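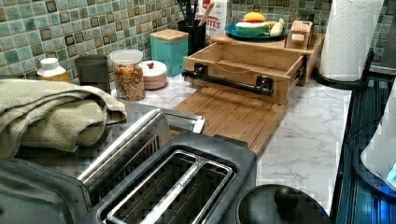
5 min read

3.2 The drawer task

By the second month of the class I was tired of clean lab tables, and so were the students. Our first 100 runs had all been done on a bare gray bench, and the model we trained on them did fine there and fell apart everywhere else. So we moved the whole project into real kitchens — whichever ones the students could get us into.

Figure 2. One of the kitchen counters used in the class project, with the drawer pulled out.

The job sounds easy. Open the drawer, put one piece of play food inside, close it again. I let each team pick its own food and its own layout, and I asked them to leave the rest of the counter alone. If there was a toaster or a box of cereal nearby, it stayed put. Team Sullora wanted to clear everything off first, and we argued over that for most of an hour (I won, but they had a point about how long each reset would take).

Between March and the end of the term the four teams recorded 485 runs. I threw out 129 of them, mostly for bad timing data, plus a handful where the team had started with the drawer already open and written it down as closed. That left plenty to train on, though Team Grultton ended up with far fewer good runs than the others and I should have caught it sooner.

We kept 186 test trials apart from all of this, in kitchens the model had never seen. The handle gave us the most trouble by far. A bar handle leaves a narrow gap for the fingers, and my students kept coming in a little too high — I did too, when I took my turn at it.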